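# 第4章 歩行開始期の屋外活動

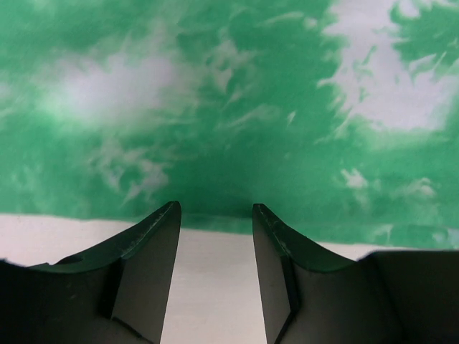

写真提供:Ullberg

## 4.1 本章の範囲

歩行開始期とは、支えなしの歩行が成立してから、歩行が主たる移動手段として定着するまでの期間を指す。本章では、この時期の子どもの屋外活動を、家庭における養育の一部として扱う。保育施設における集団での外遊びは第7章で、遊具の安全基準は第9章で取り上げる。

前章で述べたとおり、独立歩行の開始時期には大きな個人差がある。したがって本章の記述は月齢を基準とせず、歩行経験の量と質を基準とする。同じ月齢であっても、歩き始めて間もない子どもと、すでに屋内を自由に移動する子どもとでは、屋外で必要となる援助が異なる。

## 4.2 歩行面の条件

屋内の床は、一般に平坦で、硬さが均一であり、段差の位置も固定されている。屋外の歩行面はこの三つの条件のいずれも満たさないことが多い。子どもにとっての難度は、主として次の要素で決まる。

- 傾斜:下りは上りより制動が難しく、前方への転倒が生じやすい。
- 硬さ:砂や厚い芝では足部が沈み、足を持ち上げる高さが増す。
- 凹凸:小石、木の根、舗装の継ぎ目などは、足先の引っかかりを招く。
- 摩擦:濡れた石材、落ち葉の堆積した路面では滑りが起こる。

初期の屋外歩行では、これらの要素を同時に変化させないことが望ましい。平坦な舗装路で歩行が安定したのちに短い芝へ移り、緩い傾斜はその後に加える。ただし、この順序は目安であり、子どもが自ら斜面に向かう場合には、養育者が下側に位置したうえで試行を認めてよい。

## 4.3 履物

履物の選択では、つま先の余裕、踵の保持、前足部の屈曲位置を確認する。足裏の感覚入力を妨げないよう、底は過度に厚くないものを用いる。足長は短期間で変化するため、購入時の表示寸法に頼らず、定期的に実測する。計測は立位で行い、左右のうち大きい方の値を採用する。

新しい履物を着用した直後には、歩幅の減少、足の過度な挙上、座り込みなどが観察されることがある。多くは慣れに伴って消失する。屋外で初めて着用させるのではなく、あらかじめ屋内で短時間着用させておくとよい。足趾や踵に発赤が残る場合は、使用を中止して寸法を再確認する。

## 4.4 抱っこから歩行への移行

歩行が可能になった後も、外出時の移動は抱っこやベビーカーに依存する家庭が多い。目的地への到着を優先する外出では、子どもの歩行速度と停止の頻度が時間の制約と衝突するためである。本書では、移動を目的とする外出と、歩行そのものを目的とする外出とを区別する。

後者では、距離の達成を求めない。歩行開始期の子どもの経路は直線にならず、停止、後戻り、しゃがみ込みを繰り返す。これらは探索行動の構成要素であり、中断の対象とはしない。帰路の余力を見込み、折り返し点は養育者が早めに決める。

### 事例4-1 Mokoena地区の記録

Mokoena地区の家庭を対象とした小規模な記録では、4世帯の養育者が、歩行を目的とする外出を記録した。用紙には出発時刻、路面の種類、転倒の有無、抱き上げを求めた場面を記入した。得られた外出の記録は計68件である。

抱き上げの要求は、疲労が推定される後半に限らず、出発直後にも認められた。出発直後の要求は、車両の音や見知らぬ人の接近など、環境側の変化に続く場合が多かった。対象世帯数が少なく、記録の基準も養育者の判断に委ねられているため、結果の一般化はできない。

## 4.5 環境の確認と見守り

養育者は、活動を始める前に範囲の境界を確認する。境界とは、車道、水面、段差の縁、開放された門など、子どもの進入を防ぐべき箇所をいう。境界が近い場所では、手を伸ばして届く距離を維持する。囲いのある平坦な場所では、声の届く範囲まで距離を広げることができる。

手をつなぐ場合、子どもの肘を伸ばしたまま急に引き上げてはならない。肘内障の原因となる。転倒しかけたときは、体幹を支えるか、膝を曲げて座らせるように誘導する。

気温については、養育者の体感のみで判断しない。歩行開始期の子どもは地面に近い位置で活動するため、夏季には路面からの放射熱の影響を強く受ける。冬季には手指と耳部の冷えを確認し、厚着によって股関節や膝の動きが制限されていないかを併せて見る。

## 4.6 本章の用語

**独立歩行** 他者または物による支持を受けずに、連続して歩を進めること。

**探索行動** 対象への接近、注視、接触、操作などにより、環境の情報を得る行動。

**境界** 本書では、活動範囲と危険箇所とを分ける線または面をいう。

次節以降では、路面の種類ごとに援助の方法を述べる。記録用紙の書式は巻末の付録Bに収めた。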